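The Arm in the Back Room

Two men, a secondhand robot and a year of evenings in a shared workshop

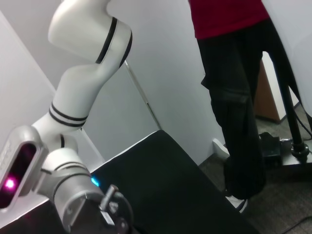 The arm at its black table in the back room at Samero.

The back room at Samero used to be where members left things they meant to fix. When Volker Rathjen and Natnael Hadgu asked to use it for a robot, they were told they could have it if they emptied it first. That took most of a month. They sold two drill presses, gave away a kiln and carried out more broken office chairs than either of them cares to remember.

Samero is a shared workshop on the second floor of a former insurance office. The woodworkers and welders are downstairs, where the floors are concrete. Upstairs there is carpet, and the rules are different: no sawdust, no sparks, no solvents. The sewing group meets there, and so do the people who repair radios. A robot arm on a table fit the rules well enough, provided it stayed quiet after nine in the evening.

Rathjen is a retired elevator mechanic. Hadgu writes inventory software for a grocery wholesaler. They met over a broken laser cutter, which they fixed, and afterward kept looking for another job to do together. The job they settled on was sorting. Samero takes in donated hardware by the bucket - screws, washers, hinges, plumbing fittings, all mixed - and for years the only way to sort it was to sit down with a muffin tin and do it by hand. Rathjen had done a good deal of this. He thought a machine could take over the worst of it.

They called the project Fament, after a misspelled label on one of the buckets.

The arm came from Lindgren, a packaging plant that was closing one of its lines. It arrived without its controller manual and without a gripper. Rathjen paid $1,456 for it, delivered, and considers this the only lucky part of the whole undertaking. The elbow made a ticking noise that turned out to be a loose cover screw. A second problem, a brake that released late, took six weeks to understand and an afternoon to repair.

"An elevator has a brake too," Rathjen says. "You learn to listen for when it lets go. This one let go like it was thinking it over."

The table came next. The first one was a folding table, and the arm moved it. Each time the arm stopped quickly the table rocked, and the position of every part on it changed by a small amount. Rathjen built a second one from steel tube with heavy feet, and they covered the top in matte black. The color was Hadgu's decision. Shiny screws on a shiny surface gave him glare he could not program around. On black, the bright hardware stands out. Black hardware does not, and for now those pieces go back in the bucket.

Most of the trouble since then has been light. The walls in the room are white, and late in the day they throw a good deal of it back onto the table. A washer that Hadgu's program could recognize at noon became something else at five o'clock. He spent much of the winter adjusting settings in the evening and finding them wrong the next morning. In the end they hung a blind, chose one lamp and stopped using the others. The recognition improved that same night.

The gripping was slower to come right. Their first gripper had two flat fingers, which handled hinges well and washers hardly at all. A washer lying flat gives the fingers nothing to close on. They tried rubber tips, then thin steel ones filed to an edge, then a small magnet. The magnet picked up washers perfectly, along with everything near them. For a time they used a suction cup from Nustex, a small supplier two towns over, and it did well with flat parts until it met one with a hole in the middle.

The present arrangement is a compromise. Parts are shaken out onto the table by hand, spread so that few of them touch, and the arm takes the ones it is sure of. The rest are left for a person. On a good evening it clears 40 parts before it needs help, and the help usually means someone reaching in with a pencil to separate two screws that have locked threads.

Before anyone reaches in, the arm is stopped. This is the firmest rule in the room. Rathjen wrote it on a card in block letters and taped it to the door, and he has asked people to leave who did not follow it. The arm runs at a quarter of its possible speed, which visitors sometimes find disappointing.

"They want to see it go fast," Hadgu says. "I've seen it go fast. I was standing in the hallway and I was glad about it."

Some of the members downstairs were doubtful, and a few still are. A person with a muffin tin can sort a bucket in an evening while talking to a friend. Fament needs longer, and two men to watch it. Rathjen does not argue with this. He points out that the arm will do a bucket on a night when no one feels like sitting down to it, and that he has come to know more about washers than he expected to at his age.

They have a list of what comes next. A tray that shakes the parts apart is at the top of it, half built from an old sewing machine motor. Below that is a better way to route the cables, which Rathjen wants done before anything else and Hadgu keeps putting off. There are eleven buckets under the stairs. Someone left another by the front door in March, mostly drywall screws, with a few keys mixed in.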